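Review: Raller camera kit for student driving projects

I help with a robotics club at a technical college. We are fourteen students and two teachers, and this year our project is a program which looks at road video and decides what a self-driving car should do next: go, slow down, or stop. For this work we bought the Raller kit, and I promised the other clubs in our region to write down what I think of it. My English is not perfect, so please excuse me if some sentences are a bit long.

In the box there is a small computer board, a wide camera, a mount for the windscreen, two cables and a printed booklet of 36 pages. There is also a code for the labelling software, which is named Skunus. We paid 200 dollars from the club budget. The Drostau kit, which we used for the last two years, was cheaper but it had no labelling software, so in the end we spent more hours on it.

Setting up was easy for us. The first pair of students had the board running before lunch. The mount was less good. The rubber ring is thin and we had to press it on the glass three times before it stayed. I would prefer the old Gatti mount, and if you have one already, keep it, because the screw is the same size.

The students began in March with the labelling. Each pair takes a group of still pictures and draws boxes on cars, traffic lights and signs. In total the club has 2508 labelled pictures now. Skunus is comfortable for this. You press one key for a new box and another key for the class, and the colours are clear also on our old monitors. What I miss is a proper undo. It goes back only one step, and the younger students found this very frustrating.

Junctions are the hardest part for everybody. At a red light with a queue of cars, the brake lights and the traffic lights are all red, and our first model mixed them up. We now have separate classes for them, with a rule that the high brake light of a car belongs to the car. 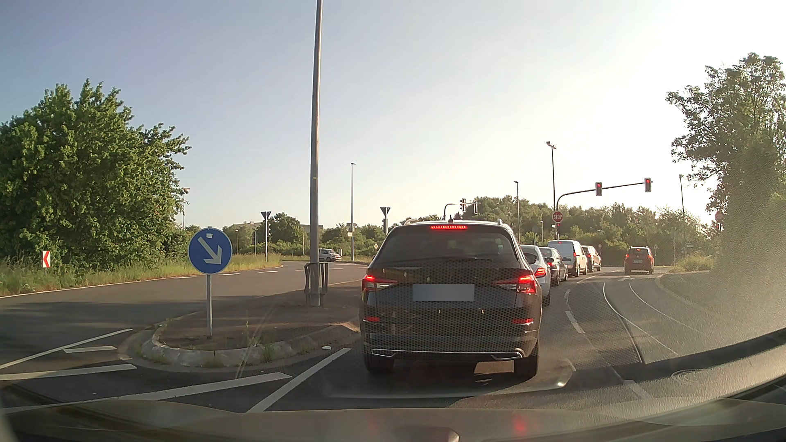 Should a club label signs which are seen only from behind?
We label them in a separate class called "sign back", so the model learns that they are signs but does not try to read them.

Training on the board itself is possible, but slow. One round with 109 pictures took the whole club evening, and the fan is loud enough that we moved the board to the corridor. Now we train on the desktop computer in the lab and only copy the finished model to the board. The booklet explains this way in half a page at the very end. I think it should be the first chapter.

The camera is decent. In normal daylight the pictures are sharp and the colours are natural. Strong sun is a problem, also reflections from the windscreen. Dennis Bainbridge, our second teacher, put a black cloth on the dashboard for the next recordings and I recommend you try the same. The booklet says nothing on this topic.

Support from Raller answered my two emails. The first answer was quick and helpful. The second one, where I asked for more licences of Skunus, took much longer, and they offered us only two extra seats. For our club this is too few, so the students must take turns, and some of them work with paper and pencil while they wait.

Would I buy it again? I would, for students of 15 years and older who have already programmed a little. For a beginner class I would take something with wheels, where the children see a result on the first day. I give four stars of five. The missing star is for the undo and for the rubber ring.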